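The Long Life of Office Furniture
2022-09-06

When the Trirkura housing association moved its headquarters in July, it left with 277 pieces of furniture and a written rule that none of them would be replaced for reasons of appearance alone. The rule was drafted by Inger Mogensen, head of property, after a review of the previous ten years of purchasing.

The review found that most desks had been discarded well before they failed. Surfaces had become marked, a department had changed its layout, or a new color had been chosen – and sound pieces were sent away with the rest.
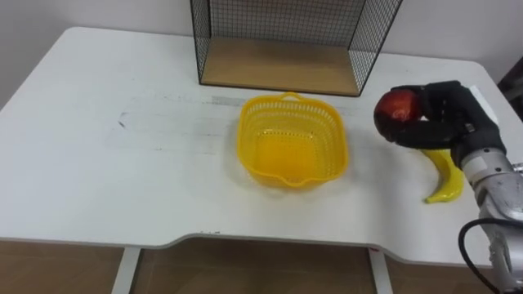 Under the present policy, each item is inspected once a year and placed in one of three groups: keep, repair or pass on. Repairs are handled by Genisell, a workshop that employs 45 people and now treats some 200 tables a year for public and private clients. Its manager, Poul Hallgrímsson, advises buyers to ask about spare parts before they ask about price.

Staff opinion has been mixed. Kerstin Sjögren of the tenants' service desk would have preferred matching chairs in the meeting rooms. The association intends to publish its first full accounts under the policy next year.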